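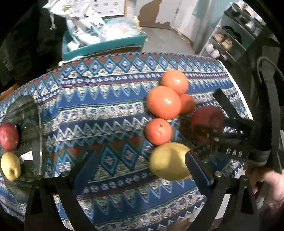
Fruit on a woven cloth: a red apple, a yellow pear and orange fruits.

How a pattern gets into cloth

Woven cloth is made from two sets of threads. The warp threads are stretched tight along the loom. The weft thread goes across them, over some and under others, from one side to the other and back.

Bands are the simplest pattern. The weaver uses blue weft for a while, changes to white, then to red. Each change of colour starts a new band.

Diamonds and zigzags take more planning. On each row the weaver moves the crossing point one thread along. After 7 rows these steps form a slanting line. If the steps then go back the other way, the line becomes a zigzag. Two zigzags facing each other — one pointing up, one pointing down — make a row of diamonds.

Try it on squared paper. Colour one square per row, moving one square to the right each time. Turn back at row 7.

Words to know
Loom: a frame that holds the warp tight.
Motif: a small shape that repeats.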